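Subject: Re: [cell-planning] Stacking cell, second gripper and camera budget
Date: 19 Oct 2021

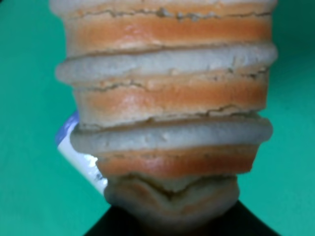
Wrist camera view, layered bread stack, close range.

The earlier message asked:

> Before we sign the Nikness quote, can someone say why line 4
> (wrist camera) went up again? In September it was one unit.
> Now it is 2, plus a spare lens. Also, is the Kolev gripper
> still in, or are we waiting for Sendamier to answer on lead
> time? I need a final list to send to Kuvholm.

Line 4 first. At close range the stack fills most of the view and the layers come out soft. The crust bands are glossy, with a pale highlight across the middle, and the pale layers bulge out past them. The edge finder reads the widest pale layer as the side of the stack, so the grip width is set from the wrong layer. The current lens does not focus well under 300 mm. The quote covers a short-focus unit for the wrist and a second unit on a fixed post, looking from the side. The spare lens can be dropped if money is tight.

Lighting is not on the quote and should be. A diffuse bar would cut the highlights on the crust. I would take that over the spare lens. The green background can stay as it is; it separates well from both the pale and the brown layers.

Gripper: Kolev is still in. Sendamier answered with 11 weeks for the soft-finger version, which puts us past the end of the budget year. Kolev can ship from stock, but the fingers are flat and we would have to pad them ourselves. The crust has crumbly cracks along the seams, so plan on a wipe-down kit and spare pads — neither is in the Kolev price.

Cycle count for the acceptance run is 61 stacks, unchanged. Kuvholm wants that number written into the order.

Proposed list: both cameras, no spare lens, one light bar, Kolev gripper with pads. If there are no objections I will ask Nikness to reissue the quote on that basis. The mounting post is still unpriced.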